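Looking after records and CDs at home

Print this page | E-mail this page

By Zainab Wike

I bought my first record at 14 and I've been learning how to look after them ever since, mostly by getting it wrong! My collection is up to 191 LPs now, plus nearly as many CDs, and I still get a little thrill every time a scruffy op shop find comes up clean and plays right through. Here are the habits that have stuck.

Brush before every play. A carbon fibre brush is the best few dollars you'll spend. Let the record spin, rest the bristles lightly across the grooves for a couple of turns, then sweep outwards. Don't press. If the dust just moves around in a circle you're holding it too flat.

For a proper wash, use distilled water with a drop or two of plain dishwashing liquid (no colour, no perfume) and a soft microfibre cloth. Follow the grooves, never across them, and keep the label dry - a jam jar lid with a bit of rubber seal under it makes a beaut label guard. Rinse with more distilled water and stand them in a clean dish rack. Leave them overnight before they go back in a sleeve.

Speaking of sleeves, the old paper inners shed like a labrador. I swap them for poly-lined ones as I go, and keep the printed originals behind the record in the jacket, lyrics and all.

Store records upright. Stacked flat they warp, and leaning they warp a bit slower. You want them snug enough to stand up on their own but loose enough that you can flick through without tugging. Keep them away from heaters and out of the afternoon sun, and please, never leave them in the car in December. I lost a gorgeous soul compilation that way and I'm still cross about it.

CDs are the opposite of records: wipe from the centre straight out to the rim, never round and round. Light scratches on the clear side often play fine. It's the label side you need to baby, as the music layer sits just underneath it. A cracked jewel case is no drama, just pinch a good one from a disc you never play.

Clean the stylus too! A dry stylus brush, back to front only, every 7 sides or so. I do mine when I get up to put the kettle on.

And write things down. I keep a plain list with artist, title, year, pressing and when I last washed it. It has saved me from buying the same disco 12-inch a third time. 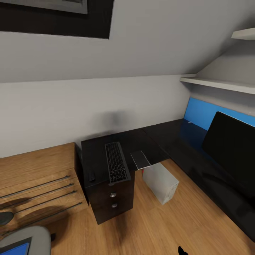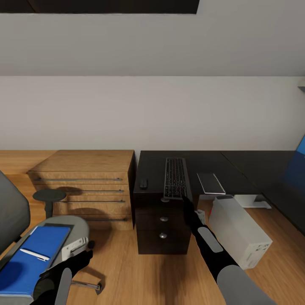
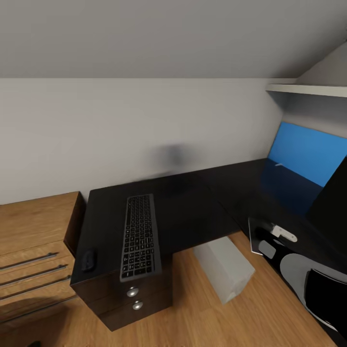
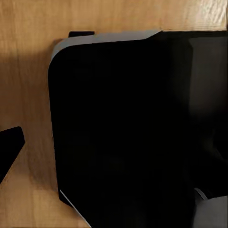 Desk and drawers under a sloped ceiling, with a close-up last.

Comments (3)

Renato Paredes
The jam jar lid is brilliant! Did 39 of my dad's old cumbia records over the long weekend and not one soggy label.

Žydrūnas Urbonaitė
Does the dishwashing liquid trick work on shellac 78s as well? I've inherited a box and I'm nervous.

Zainab Wike
Žydrūnas, yes, but be quick with the water and dry them straight away. Never use anything with alcohol on shellac - it eats it. Would love to hear what's in the box!

Print this page | E-mail this page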